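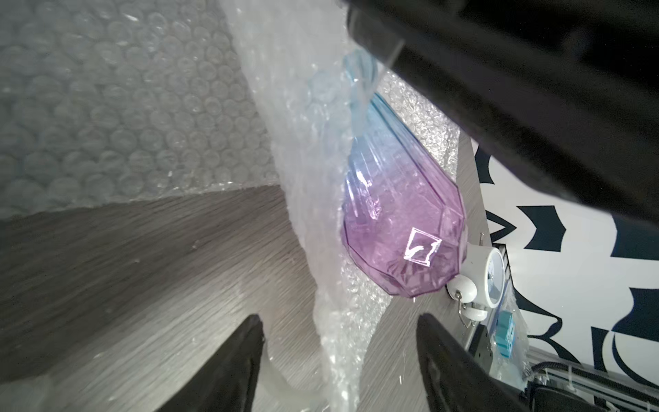
One of our regular donors wrote back after the last appeal and asked why we send money for roof iron and not the blankets she had already folded and boxed up in her spare room. I've kept that letter, because it's such a fair question, and I'd like to start there.

Speaker notes – giving after a disaster
Posted 2021-09-06 by the Outreach Desk

(Say hello, thank the hall for the urn and the slices. Wait for the back rows to settle.)

So, blankets. When the river came through Uvano we had almost 30 pallets of kind, well-meant goods turn up at the Wiegand depot, and it took us 16 days to sort them – lovely things, some of them, but the families were asking for roofing, screws and a way to get their kids back to school.

(Slow down for this bit.)
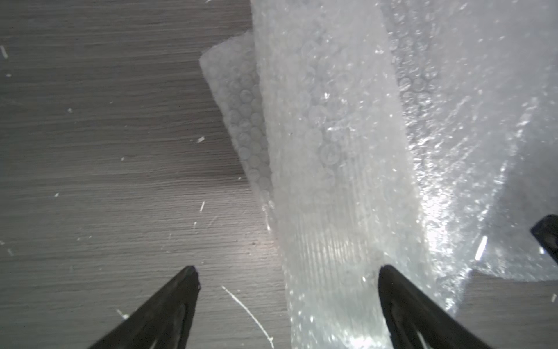 Bubble wrap on a wooden surface.

Freight is the part people forget, bless them. A box that costs you nothing to fill still has to be packed, trucked, stored and cleared, and our Rakuvico grant only covers 2 truck runs a season. The same money, spent at the hardware store in the next town over, keeps that store open too, and I do get a bit carried away about this – look at the time!

Finish with the Herkorix rebuild: five homes, local builders, keys handed over this September. Then questions.

Search this site Enter keywords Go

Recent talks
Cash or goods? A short guide for clubs
Uvano one year on
Hosting a fundraising morning tea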